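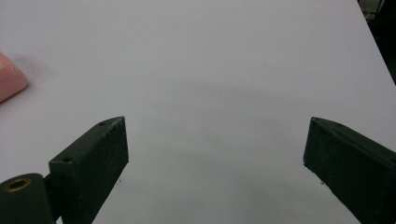

Lesia Chornovol
Contributing Editor, Trading Cards

If you kept your Ulum cards from high school, go find the box. Prices on the older sets have moved a lot since November, and most of the movement is in cards that sat in bulk bins for years.

The first to go was Nitisero. In the fall you could buy a clean copy for $2. Stores were asking $23 by the time the new format was announced, and the ones I called had none left at that price.
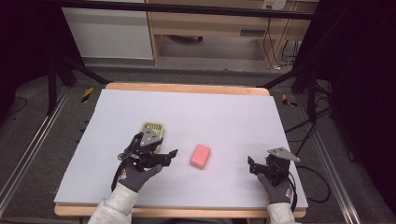 The foil did even better, but foils are hard to sell in a hurry. Buylists pay well for the first few copies and then drop fast – a store doesn't want to sit on a stack of them any more than you do.

Rovberg is a different case. It was printed once, in a small set, and it sees play in two decks. A graded copy closed at $872 last month. Ungraded copies go for far less, and buyers are picky about corners.

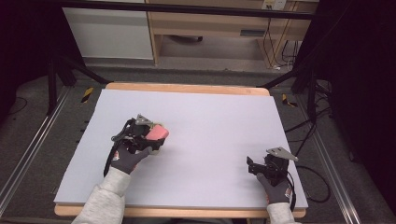
Pink block held in the left-hand gripper.

I would not buy Rovberg now. A reprint is likely, and the publisher has already put two cards from the same set into its starter decks. If you own a spare, sell it before the summer events.
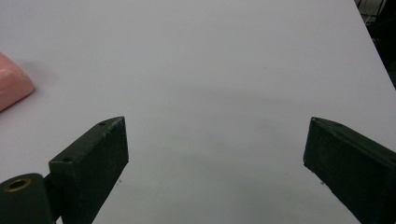

Issue 2135

Zakharchenko is the one I'm still holding. It goes in any blue deck, it hasn't been reprinted, and the buylist price has gone up a little each week without a big jump. I have four and plan to keep them until the fall. Trade for them if you can, because players still value them at last year's price.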